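From: Sitompul handheld collection
To: lirnano-data list
Date: Friday, September 15, 2023
Subject: Re: Cloth on bed, what counts as one episode?

> We have 76 episodes from the Flastdale flat and the annotators are
> splitting them differently. Some cut at every grasp, some only when
> the garment is let go for good. Which do you want? Also, can we mix
> garments within a session, or is it one garment per session as it
> was in February?

One episode per garment, from the first approach to the final release. Regrasps stay inside the episode. If the fingers close on nothing, keep that as well and tag it "miss". The Wukow loader drops anything shorter than 80 frames, so cutting at every grasp would throw away most of the short corrections, and those are the part the policy is worst at.

Mixing garments is fine. The February rule came from the old naming scheme, which had one garment field per session. The field is now per episode.
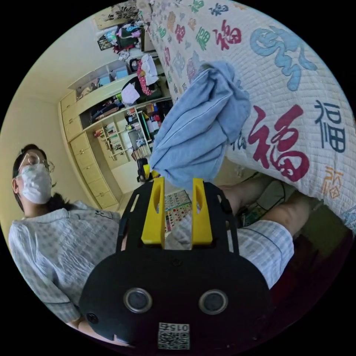 Light fabric on a printed bedspread is still the hard case. Of the 2926 episodes in the current Lirnano build, very few have a pale garment over a busy pattern, and the grasp point predictor tends to go for the print. Please collect more of these before going back to plain sheets. Leave the cloth crumpled at the start and don't smooth it between episodes.

Denim needs its own tag. It holds a fold where thin cotton falls open, and when the two are pooled the predicted finger width comes out too wide for one and too narrow for the other. Lift by the hem or a seam where there is one.
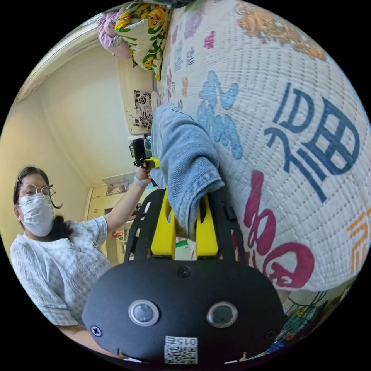

Unit 015, denim held between the fingers over the quilted bedspread.

Three smaller points for annotators:

- "Grasp" starts at the first frame where both fingers touch cloth. Touching the bedspread alone does not count.
- If the bedspread is picked up along with the garment, tag "double" and keep the episode.
- Put the unit number in the session header. 9 sessions in the last upload had it blank and I can't match them to a calibration file.

The revised tag list is in the Wukow repository under docs. Episodes already cut at each grasp can be joined again with the merge script, provided the raw files have not been renamed.

--
lirnano-data mailing list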